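4.2 What we ask of people before they press record

I'll be upfront and say that the first version of our house rules was a mess. Mebrat Feyisa and I wrote it over a long lunch at the Piltness site, and it read like the leaflet you get with a tumble dryer (lots of capitals, hardly any sense). People skimmed it, signed it and then did whatever they'd done the day before. So in August we threw it out and began again, this time by sitting next to the people doing the recording and writing down what went wrong for them.

Most of the trouble was dull stuff. Demonstrators held a gripper with the marker cube turned into their own sleeve, so tracking dropped out for half a task. They put a cloth down to scratch an ear and picked it up again mid-episode. Or they leaned so far over the work that the overhead view was mostly hair — Keith Mellor still brings up my own first session, and he's right to. None of this is dangerous, and I think that's why existing safety guidance hardly touches it, but it does ruin data.

The Bellamy rules, as we've ended up calling them, cover three stages: setting up, recording and handing over. Setting up is the longest. Anything the task doesn't need comes off the desk, and anything it does need, cables included, gets written on the task card so the labeller knows it was meant to be there. Straps are adjusted with both grippers already in hand, a change Ynyr Lloyd pushed for after finding that a harness that felt fine standing up pulled at the neck once you sat down. Figure 2 is from the desk-cleaning group of tasks, which gave us more arguments than all the others put together.

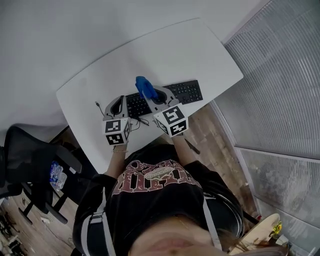 Figure 2. Desk-cleaning task with two hand-held grippers, seen from overhead. The right gripper holds a blue cloth at the keyboard; marker cubes are mounted near both wrists.

Soft items were the sticking point. A cup is either held or it isn't, and everyone labels it the same way. A crumpled cloth can be gripped by one corner and still be doing its job, or be bunched up in the jaws and doing nothing useful at all. Our rule now says the demonstrator picks one grip, keeps it for the whole episode and starts a new episode if they want to change. Lionel Goodall thinks this is too strict and that we're throwing away perfectly natural behaviour. He may be right! We kept it anyway, as our labellers agreed with each other far more often once it was in.

Recording itself has fewer rules. No episode runs longer than 90 seconds, and after 40 minutes the demonstrator puts both grippers down and has a proper break, away from the desk. Jamie Garside found the second limit hard to police at Wurnmont, where people liked to finish a batch before stopping, so the Nirkari software now locks the session when time's up. It's blunt and a bit unpopular. We come back to the complaints in section 5.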